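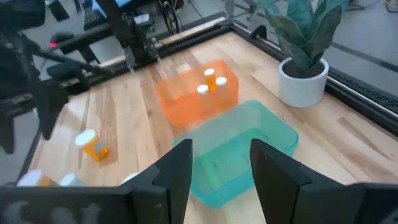
How to answer a council consultation on wedding rules (without losing an evening)

Guides > Local democracy > Having your say

By Bogdan Chmielewska, February
5 min read

Quick one as the Trelton consultation on civil ceremonies closes at 5pm on the last day of the month and people keep asking me how to fill it in. Most of this works for any council consultation. Adapt as needed.

Step 1. Get the actual document

Not the news story, not the leaflet. The consultation paper. Should be a PDF linked from the survey page, usually at the bottom in small type. Trelton's is 70 pages, don't panic. Read the summary, then the list of proposals, then skip to the annex with the options in it. The middle is mostly background on what the register office does now.

No internet? Libraries have to be asked but they will print the form. Ask for the large print one if you want it, same questions.

Step 2. Work out what they can change

Big one. A council can't change who is allowed to marry, or the notice period, or what the law says a ceremony must contain. That's Parliament. Put all that in a letter to your MP.

What the council can decide, in Trelton's case:

- opening hours for giving notice
- fees for the bigger ceremony rooms
- whether the Fahmy Room stays open for weekend weddings
- how the booking list is run

Stick to those. Responses about something else get logged as "out of scope" and that's the last anyone hears of them. I have strong views on marriage law myself, so do plenty of people who disagree with me, and niether of us should be putting it in the box about parking.

Step 3. Draft it somewhere else first

The online form times out. Mine went after a long phone call and took the lot with it. Type your answers in a plain document, save, paste in at the end. Watch the character limit on the free text boxes, it cuts you off without a warning.

Step 4. Answer the question, then give your reason

Tick box first. Then in the comment box, start with what you want. "I want the Fahmy Room kept open for weekend ceremonies." Then why, from your own life if you can. You married there, your daughter couldn't get a slot, you work shifts and can't give notice in the day.

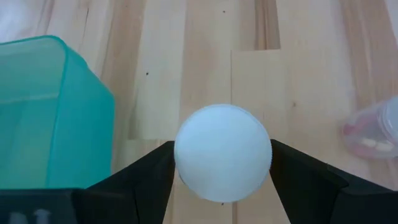

Keep it to a short paragraph per question. Whoever reads these is reading hundreds and will be putting each one under a theme, so one point per box is easier to sort. If you have two points, number them.

Balakrishnan Pillai, who sat through the last round with me, copied in half a page from a campaign email. Don't. Identical wording tends to get bundled up as one campaign response. Take the argument by all means, put it in your own words.

Step 5. The "about you" page

Optional, all of it, apart from the postcode. You need the postcode or they can't tell you live here. Religion, sex, marital status and so on you can leave blank or tick "prefer not to say".

If you're answering for a group (a church, a residents' association, whatever) there's a different form. Say how many members and how you asked them. A group answer with no sign that anyone was asked doesn't carry alot of weight.

Step 6. Send it and keep proof

Press submit, wait for the reference number, screenshot it. Paper forms: hand in at the front desk and get it stamped, or post early.

Step 7. Afterwards

Look for the report that goes to cabinet, it comes out with the agenda a few days before the meeting. You can ask to speak. At Trelton you get 3 minutes and have to register by noon the day before. Your ward councillor can also put a question for you, so send them a copy of your response now while you've got it open.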